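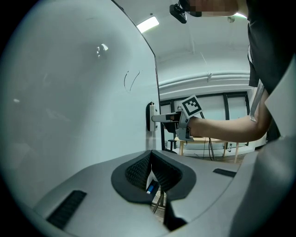

# Dear Hand, Where Did You Go?

*I couldn't read my own grocery list. So I spent a winter and most of a spring learning to write again.*

The word was either "lemons" or "lemans" or possibly "lessons," and I stood in the produce aisle turning the paper sideways like that was going to help. I had written it that morning. In my own kitchen, with my own hand, in good light! I bought lemons, and when I got home I remembered that what I had needed was lentils.

I used to have nice handwriting. I don't want to brag, but in seventh grade I was the one who got asked to letter the bake sale sign, and people who were not related to me said it looked good. I wrote long letters in college. I kept a diary through my twenties that I can still read without squinting, even the parts I'd like to be less able to read. Then I got a job with a keyboard in it, then a phone with a keyboard in it, and at some point the only thing I wrote by hand with any regularity was my signature, which by last fall had worn down to a capital letter and a kind of tail.

So I decided to fix it. I gave myself until June.

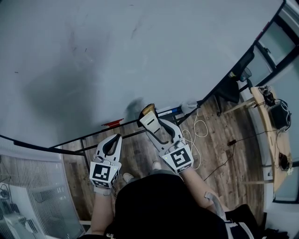 *Smudges, streaks and a whiteboard that has seen some use.*

## The shop on the corner

I live in Nisden, a town with two traffic lights and, for reasons I have never gotten to the bottom of, a very good stationery store. It's called Theodorakopoulos and the sign runs the full width of the building because it has to. I had walked past it for years. I think I bought a roll of tape there once.

I went in on a gray afternoon and told the woman at the counter that my handwriting had fallen apart. She didn't laugh. She pushed a scrap pad across the glass and told me to write my address, and I wrote my address, and she looked at it for a while.

"You're squeezing," she said.

I was, too. My knuckles were white. She had me try a pen with a fatter barrel, then one that was heavier, then a plain old pencil, and every time I started to bear down she tapped the counter with one finger and I let go a little. It was like being at the eye doctor. Better here, or here? Number one, or number two?

I left with a Bondel pen, medium point, blue, and an Isano notebook with 30 sheets of lined paper in it. I asked if I should get the thicker one and she said to come back when I'd filled that. (I have now been back more than I'd like my household to know about.)

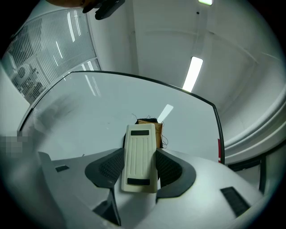 **Corinne Haverty**
Features Writer

## Loops, loops, loops

If you haven't done handwriting drills since you were eight, let me tell you what they're like. They're boring. They're boring in exactly the same way they were then, and my hand got tired in exactly the same spot, that meaty part under the thumb. You make a row of loops leaning right. You make a row of slanted lines. You make a row of waves, and your waves start out as waves and end up as something closer to a heart monitor.

I did mine at the kitchen table for 20 minutes every night after dinner. I had started out with an idea that I'd do an hour, and that lasted two evenings.

The first week was humbling. I'd assumed that the good handwriting was still in there someplace, like a bike in the garage, and I'd only have to pump up the tires. No. My lowercase r had become a v. My n and my u had merged. I'd stopped closing my a's, so every one of them looked like a u, which also looked like an n, so you can see how a word like "banana" might go.

I also found out that I'd been writing with my fingers. Apparently (and if you already know this, please be patient with me) you're supposed to move the whole forearm, at least some, and let the fingers handle the small stuff. I tried it and my writing got gigantic. Two words to a line. My kid came through on the way to the fridge, looked over my shoulder and asked if it was a ransom note.

But somewhere in the third week I wrote the word "umbrella" and it was fine. It was more than fine, it was pretty. The two l's stood up next to each other like they'd agreed on something. I wrote it again. I wrote it down the rest of the page, and then I took the notebook into the living room and made everybody look.

## Print people and cursive people

Once I started talking about this, I couldn't get anyone to stop. It's a great party subject! People have feelings about their handwriting that they have been saving up for decades. One friend still holds a grudge against a teacher who made her switch her grip. My neighbor across the street prints in all caps, and always has, and got very firm with me about it over the hedge. He thinks cursive is showing off.

I've come down in the middle. My everyday hand is now a sort of half-joined print, where I connect the letters that feel like connecting and lift the pen for the rest. The woman at the store says that's how most grown-ups end up, left to themselves. I had been trying so hard to get back the handwriting I had at nineteen, all those big round loops, and I think I'd have been a little embarrassed by it if I'd pulled it off. I don't have my hair from back then either.

My mother's writing is the one I'd steal if I could. It's small and quick and slants hard to the right, and she crosses her t's with one long stroke that sometimes takes in the whole word. I have her recipe cards in a tin. There's one for a plum cake where the last line has been rained on by something, butter I think, and you can make out "bake until" and then you're on your own. I've baked that cake at every temperature my oven has.

I tried copying one of her cards, stroke for stroke, just to see. It took me most of an evening. I couldn't do it at her speed at all, and it fell apart if I went slowly, so what I got was a sort of wax museum version. But I noticed things I'd never noticed in years of reading them. She makes her g two different ways. She never dots an i until she's finished the word, and then the dot lands a letter or so late.

## Now I write to people

Drills only get you so far. You need something to say, or your mind wanders and your hand goes right along with it. So in March I started on letters. I made a list of everyone I owed one to, which was long, and I decided to send 18 before June. Short ones. A page, front only.

The first few were mostly about the fact that I was writing a letter. "Well, this is a surprise, I bet!" I cringe. After that I settled down and began telling people things: that the creek was high, that I'd finally thrown out the green chair, that I'd seen a dog that looked so much like their old dog that I followed it for a block. It's the kind of news that's too small for a phone call and that I would never put in a text.

And people write back! Not all of them. An old roommate sent me four pages in purple ink with a drawing of her new porch. My uncle sent a postcard that said GOT YOUR LETTER and then, underneath, GOOD PEN. My cousin called to say she'd gotten it and how much she'd loved it and that she would never in a million years write one back, and we talked until my phone was hot.

I missed my deadline, by the way. June came and I had three left. They went out late and I don't believe anyone was keeping score.

## If you want to try it

I'm not a teacher, so take this the way you'd take advice from somebody in line at the post office.

- Get a pen you like holding. Mine wasn't expensive, and the fancy one I tried first skipped.
- Lined paper. I know blank looks nicer. Lined.
- Pick one letter a week to fix. I started with r and I'm glad I did.
- Write a little bit every day on something that matters to you, even if it's the grocery list.
- Keep your first page. I almost tossed mine, and it's now the most cheering thing in the house.
- If your hand hurts, put the pen down and go do something else.

My spelling, I'm sorry to report, has not improved, and it's much easier to see now. I also still can't do a decent capital Q. I've looked at charts of it and I've traced it and mine keeps coming out as a 2 with a hat on - my kid thinks I should leave it and call it a style.

The list on my fridge this morning says eggs, dish soap, lentils, stamps. I went ahead and bought the thicker notebook.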